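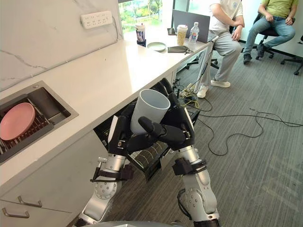
A light grey plastic cup at the front edge of a white kitchen worktop.

Office kitchenette

Search this site Go
Print | E-mail
13 August 2021, Leilani Crenshaw

An office kitchenette is a small fitted kitchen within a workplace, used for drinks, cold food and washing up. The usual form is a single run of worktop with an inset sink, often of stainless steel, over base cabinets. A dish rack may stand in the sink or beside it. Sockets are fixed to the splashback - well clear of the taps - and one bay is sometimes left without a door for a wire rack. Plastic cups and plates are common, being light and slow to break.

See also: Galley kitchen; Splashback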